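The Shared Table: How One Small Office Learned to Keep Its Surfaces Working

Every workplace has a table that belongs to everyone. It is seldom anyone's desk, it appears on no seating plan, and within a week of a move it holds more than any desk in the building. Managers tend to treat it as a lapse in discipline. The experience of Mamasard, a small design and publishing office, suggests that it deserves more careful attention.

Mamasard moved to its present rooms in October, having given up larger premises on two floors. The move reduced its storage by a good deal, and the packing took longer than the partners had allowed. A register drawn up beforehand listed 582 items other than computers and paper files. Some were plainly needed and some were plainly not. The greater part fell between the two: gifts from clients, signs from past events, folders for projects that were finished but might be asked about again.

The office engaged Rilta, a consultancy that advises on the arrangement of workrooms, to help settle what should go where. Its first recommendation was to leave the shared table alone for 30 days and to record what gathered on it. Staff were asked to carry on as usual. Items were noted on Saturday mornings, when the rooms were quiet, and were left exactly where they had been found.

The record showed that the table was doing several jobs at once. It was a place to put down a drink while speaking to a colleague. It was a sorting surface for folders on their way to or from the shelves. It also served as a display for things that had been given to the office as a whole, which no single person felt entitled to take home or to put away. 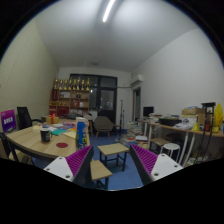 The shared table at Mamasard, with the trophies on top of the shelving unit at the back of the room.

Rilta's report dealt with each of these uses in turn. Drinks were judged to be harmless, provided that mugs and bottles went back to the kitchen at the end of the day. Papers were a more serious matter. A folder laid on a shared surface loses its owner very quickly, and a second folder placed on top of it will hide it altogether. The report proposed that colour be used to show the stage a project had reached, and that papers be kept to the far part of the table, leaving the nearer part clear for work.

Gifts proved the hardest to agree upon. A present with its ribbon still tied has a claim on people's manners, and may stay where it is for months. The office has now adopted a simple rule, under which a gift to the whole staff is opened at the next monthly meeting and either shared out or found a permanent place. The rule has been well received, although the report noted that it was not always remembered.

Awards were treated separately. At the former premises they had been spread across several rooms, where they were dusted irregularly and moved whenever a shelf was wanted. Seven gold-coloured trophies now stand together along the top of the wooden shelving, a height at which they can be seen from the table without taking up space that is needed for boxes. Visitors remark on them more often than they did before.

The furniture itself was changed very little. Rilta had been asked to price a full set of fitted cupboards, and its advice was to spend the money elsewhere. The sum set aside for the whole exercise was £2000, a large part of which went on lighting repairs and on cleaning the blue carpet. The grey armchair by the glass door was kept after some discussion. It had been marked for disposal, yet the weekly notes recorded it in use on 17 separate occasions, chiefly for telephone calls and for reading proofs.

Similar work has since been carried out at Plivo, a training centre with a much larger common room, and at the offices of Saha, where the shared surface is a counter beside the entrance. The findings differed in detail. At Saha the difficulty was post, and a set of open trays dealt with most of it. At Plivo the tables were cleared each evening by a rota, an arrangement that held for one term and then lapsed.

Mamasard has chosen to have no rota. The table is reviewed once a month, shortly before the staff meeting, and anything without an owner is moved to a box on the shelves, where it may be claimed until the following review. The partners intend to repeat the full register next October, before the shelving is due to be extended.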